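Unit 8: Judging a Gripper Kit Before You Buy
Course notes, November. Ya-wen Kong

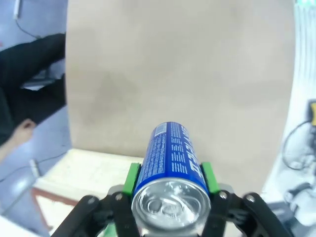 Fig. 1. Wrist view. Blue drink can held between the two green finger pads.

The kit for this unit is the Sikik two-finger gripper, sold by Starham as an add-on for small arms. The price on our quote is $1,269 with the wrist camera and $1,000 without it. Read the quote before class. It is in the shared folder with the spare parts list.

What is being sold
The fingers are linkages built from black plates held with screws. The pads are a separate part and are sold in pairs. Starham lists the pads as a wear item, so the cost of replacing them belongs in your yearly figure. The mounting plate is included. The cable to the arm is not.

Why a can
A drink can is a fair test piece for this class of gripper. It is smooth and round, and the wall is thin. A full can and an empty one have the same outside shape but need very different force settings. In Fig. 1 the pads meet the can on opposite sides, at the same height, close to the lid. The lid end is stiffer than the middle of the body, so a grip there tells you little about denting. Plan some grips at mid-body as well.

Reading the wrist camera
Note what the camera gives you in this position. The lid and pull tab are near and easy to make out. The body gets narrower toward the far end, and the lettering on it runs sideways. A label reader would have a hard time with this angle - if your task needs the barcode, budget for a second camera.

Trial log
Li-hua Liu ran 116 grips on the Chu bench last term. Her log has one row per grip: object, force setting, pad pair, result, comment. Use the same columns. Write "slip" only when the object moves against the pads. If the arm stops for any other reason, write "stop" and give the error code.

For next class
Compare the Sikik quote with the Skuvatik rental offer over two years. Include pads, cable and one repair visit. One page, with your numbers in a table. Bring a printed copy.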